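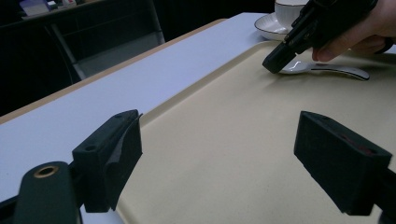

To: the Rerent list
Date: 26 March 2024
Subject: Re: Fingers slipping off glazed things

An earlier message said:

> I have built a pair of the Rulla grippers to the published drawings and they are
> fine on boxes, pens and cloth. On anything glazed they are hopeless. A china spoon
> turns in the grip as soon as it leaves the table, and a saucer can't be started at
> all. I have tried more closing force and it made things worse. Is this the pad
> material, the shape of the tip, or me? Also, does anyone bother with the brass
> inserts, or do plain holes do?

Some of each, from what I have found. I run two of the same hand tools on the bench at Zesosstead and spent a good part of November on this, so the notes below may save you a few evenings.

1. Pads. Bare printed plastic on glaze is poor whatever you do with the force. A thin, soft covering on the inner face is the largest single gain. The trouble is keeping it there. Mine lift at the upper corner first, where the edge catches on things, and once a corner is up the grip becomes unpredictable. Degrease the face, key it with 2000 grit wet-and-dry, degrease again, then glue. Round the corners of the pad before it goes on. Coarser paper left ridges that showed through the covering.

2. Force. You are right that more is worse. The bowl of a spoon is curved in both directions, and two flat faces squeezing it near the lip will push it downwards out of the grip. Close until the fingers stall lightly and stop there. If the trigger linkage has any springiness in it, the last bit of travel is only bending the arms.

3. Where to take hold. With a short, deep soup spoon I have had the best results across the junction of bowl and handle, with the handle lying at an angle between the fingers. Taking it by the bowl works if one tip goes well down the outside, but you lose sight of the lip while you do it.
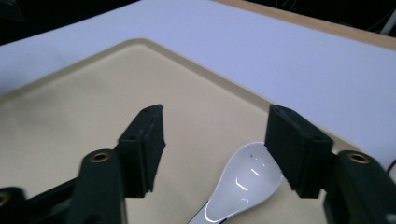
Right fingertip over the lip of the bowl, tray on the bench.

4. Surface. I stopped working straight on the tabletop. It is pale and the crockery is white, and picking out an edge on it was tiresome for me and for the tracking software. A beige tray gives enough contrast, and its low rim stops a dropped spoon from travelling. The cup and saucer stay on the table beyond the rim until wanted.

5. Inserts. Fit them. With plain holes the pivots in the arms wore oval and the tips no longer met squarely. The play measured 3 mm at the tip on my older pair, which is hopeless for a thin handle. Press the brass in warm, with the arm supported flat, and check that the pin turns freely before you assemble the rest. The pair with inserts has now done 597 logged grasps and I cannot feel any slack in it.

6. Two tools at once. For a saucer I now use the second tool to steady the far side while the first gets its tip under the rim. It is slow, and the approach angles need some thought or the upper bodies foul each other. I have not managed it reliably one-handed and would be glad to hear from anyone who has.

On the shape of the tip: the McIver pattern, with the slight bulge partway down the inner face and the taper below it, suits round handles better than a dead flat face does. The drawing is in the list files. Print it standing up, with 8 perimeters, or the narrow end will snap off along a layer. I have not compared it properly with the original on anything heavier than a cup.

One question back. Does your spoon turn about the handle, or does it pitch bowl-down? The first suggests pads and the second suggests that you are holding it too far from the balance point -- they look much the same from above, so it is worth crouching down to check.

0 shares | 3 replies in this thread
Rerent list archive. Messages remain the copyright of their authors. Contact the list owner | Back to top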